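Getting Started with the Turura Handheld Gripper Kit: Setup, Calibration and Your First Good Hour of Demonstrations

If you have just opened the Turura box and are sitting there with two grippers, a bundle of cables and a quick-start card the size of a napkin, welcome! I was in the same spot in February, and I have since set up the kit for three different groups, so I've had plenty of chances to get it wrong. What follows is the long version of the card, in the order I do things now. It will take you most of a morning the first time through. After that you should be up and running before your coffee is cool enough to drink.

I'm going to assume you bought the two-hand bundle, which comes with the Drestik desktop software. If you have the single-hand version, you can follow along and skip anything that says "second gripper." The older Akpan software will still talk to the grippers, but the menus are arranged differently and I won't try to cover both.

What you need before you start

Both grippers, with their marker cubes and the little bag of screws
The two data cables and the two hook-and-loop wrist wraps that come with them
The flat calibration card (keep it in its sleeve, it scratches if you look at it funny)
A laptop with at least 180 GB free
A table you can stand at comfortably, with room for your elbows
A few objects to practice on, nothing precious

About that disk space. The box says you can get by with less, and I suppose you can, if you are very disciplined about moving things off at the end of each session. I am not that disciplined. I once lost the last part of a lovely afternoon's recording to a full disk, and I have been a generous buyer of storage ever since.

Step 1. Mount the marker cubes

Each cube goes on the bracket just behind the fingers, and it only fits one way if you line up the notch. Put all four screws in loosely first, then tighten them a little at a time, going corner to corner the way you would with a car wheel. Snug is plenty. The brackets are softer than they look, and a cube that has been cranked down hard will sit a hair crooked forever after.

Check the label inside each bracket before you tighten anything. The left and right cubes carry different codes, and if you swap them the software will cheerfully show you your left hand doing everything your right hand did. I've done this twice. The second time I spent a good while blaming the calibration.

Wipe the faces with a dry cloth when you're finished. Fingerprints on the black squares do matter, especially under bright overhead lights.

Step 2. Route the cables

Run each cable back from the gripper along your forearm, wrap it once near the wrist and again below the elbow, and leave enough slack between the two that you can bend your arm all the way. Then let it drop behind you toward the laptop. If it runs across the front of your body you will snag it on the table edge sooner or later.

Roll up your sleeves, too. A loose cuff likes to creep down over the wrist wrap, and on me it would brush the lowest face of the cube whenever I reached forward. If your room has other cords on the floor (and whose doesn't?), take a moment to push them back from wherever you plan to plant your feet.

Step 3. Pair and name the grippers

Open Drestik, choose Devices, and plug in one gripper at a time. Wait for the green dot before you plug in the second. Give them names you will still understand in six months. "Left" and "Right" are fine. Ours were called "Pickle" and "Tuesday" for a while - a long story - and every new person had to be told which was which.

Once both dots are green, squeeze each gripper fully closed and fully open a few times while you watch the bar on the screen. It should travel smoothly from one end to the other. If it sticks or jumps, unplug that gripper, hold it open, and plug it back in. That clears it up nearly every time.

Step 4. Calibrate

Lay the calibration card flat on the table and stand where you intend to work, with your head camera on and tightened. Go to Calibrate, press Start, and move each gripper slowly over the card: left to right, then near to far, then a gentle tilt in each direction. The software wants 364 good samples across the two hands. It will count them up for you in the corner of the window, and there's no prize for getting there quickly. Slow hands give cleaner samples, and you'll finish sooner because fewer are thrown out.

At the end you'll see a score out of 100. Anything over 90 is good. If you land in the 80s, look at the lighting first. Glare off a glossy tabletop is a common culprit, and turning the card a quarter turn is often enough.

Save the calibration with the table's name in it. You'll need a new one if you move to a different table, if you take a cube off, or if somebody adjusts the head camera to fit a bigger hat size.

Step 5. Record a practice task

Pick something small and dull. My favorite first task is picking up one light object with the right gripper, passing it to the left, and setting it down. You get a reach, a grasp, a handover and a release all in one short clip, and you find out very fast whether your cubes are visible the whole way through.

Visibility is really the whole game with this kit. The fingers can do beautiful work, but if the cube has turned away from the camera the software is guessing, and you'll see the path go wobbly on playback. Try to keep a couple of coded faces turned toward you as you reach out. It feels stiff for the first few tries, like dancing with a tray in each hand, and then your wrists learn it.

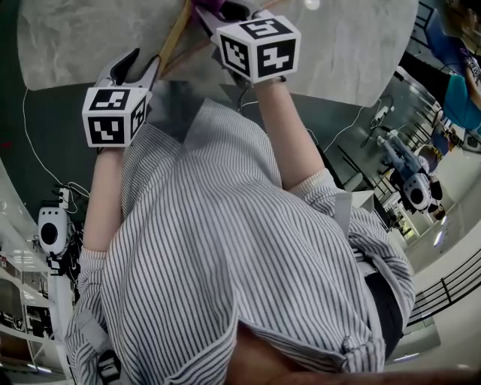 Babatunde Adeyemi wrote in after the first version of this guide to say that he gets on much better if he keeps his elbows a little away from his ribs for the whole task, and that his dropped-tracking warnings all but vanished once he raised his table. He also wished I had mentioned that the handover is the hardest part for new people, and that they should be allowed to fumble it for a while without anyone hovering.

He's right on all counts, and I've added table height to my own checklist. For me the sweet spot is just below the elbow. If your table doesn't adjust, a firm mat to stand on can help a shorter person, and a taller person may be happier moving the objects closer in.

Now press Record, wait for the tone, do the task, bring both grippers back to your starting position, and press Stop. If you have the foot pedal, use it! Going back and forth to the keyboard with a gripper in each hand gets old quickly.

Do 8 of these, then stop and watch every one before you record any more. I know it's tempting to keep going while you're warmed up. Please don't. A problem that shows up in the first clip will be in all the rest too, and it's far kinder to your shoulders to find it early.

Step 6. Review and sort

In the Review tab, each clip gets a tracking bar along the bottom. Solid blue means both cubes were found, and gray means one was missing. A sliver of gray while your hands are at rest is nothing to worry about. Gray in the middle of a grasp means the clip should go.

Mark each clip Keep or Discard and add a word or two in the notes box. "Slipped" or "slow handover" will do. Drestik lets you export a clip with no notes at all, but you will thank yourself later when you're trying to work out why one batch behaves differently from another.

When you're happy, choose Export and pick the format your robot software expects. We use the Stustasov bundle format, and a session of 63 clips exports while I'm putting the grippers away. Check that the clip count in the export window matches what you marked Keep. I had a mismatch once from a discarded clip that hadn't saved its status, and closing and reopening the session fixed it.

A few problems you may run into

One gripper keeps disconnecting. Check the cable at the gripper end first. It should click. If it clicks and still drops out, try the wrist wrap a little looser.

The path drifts sideways over a long session. Your head camera has probably slipped. Tighten it and recalibrate.

The fingers won't hold something smooth. Clean the inner pads with a barely damp cloth and let them dry. The spare pads in the kit are a touch grippier than the installed ones, so it's worth trying a pair.

Your forearms ache. Take a break! The kit can record for up to four hours at a stretch, but I can't, and I've stopped scheduling anyone for more than forty minutes at a time.

Is the kit worth the money?

I get asked this a lot, and my answer is yes, if you plan to record more than the occasional handful of clips. The hardware is sturdy and the calibration is easy once you've been through it. I'd like longer cables and a better quick-start card, and Karabo Maluleke, who has been using hers longer than I've had mine, would add a proper carrying case to that list. The single-hand version costs less, of course, but handovers are where we've found the most use for it, so I'd go for the pair if you can manage it.

When you pack up, leave the cubes mounted and store the grippers with the fingers open. The calibration card goes back in its sleeve.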